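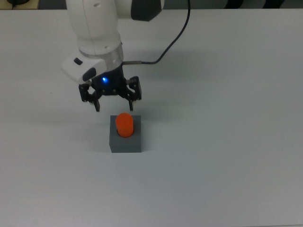 Varus study finds smaller gains than expected from learned peg insertion

DEVPORT, 2018-03-04. A research group at Varus today released results from a test of learned insertion, the job of getting a peg into a hole with a robot arm. The learned method did better than the scripted one it was compared with. The group says the margin is thinner than recent claims in the field would suggest, and is asking readers to treat it with care.

The study covered 2,166 attempts on one task, an orange peg and a gray block. Under matched starting positions, the learned controller failed 112 times and the scripted spiral search failed 157 times.

"That is a real difference, and it is also a difference on one peg, one block and one table," said Kári Brynjólfsdóttir, who led the work. "I would not buy a robot on the strength of it."

Most of the gap came from starts where the arm was badly lined up. When the starting error was small, the two methods could not be told apart.
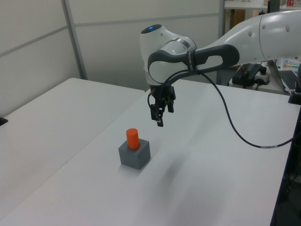

METHOD AND LIMITS

Both controllers ran on the same arm with the same two-finger gripper. Neither was tuned after testing began. The script was written by Dwight Kowalchuk, who had no part in training the learned controller and was told to make his version as good as he could.

"A lot of papers beat a baseline that somebody wrote in an afternoon," Kowalchuk said. "Mine took most of November."

The group did not test other peg shapes, tighter fits or changes in lighting. Training took far longer than writing the script, a cost left out of the failure counts.

Leandro Quiroga of Moynihan, who read a draft, questioned whether the result would survive a change of gripper. The authors say they don't know.

The report, with every failed attempt listed, is available from Varus on request. A second study using 2 new part shapes is planned, with no release date set.

Press contact: Norbert Deák, Varus, Devport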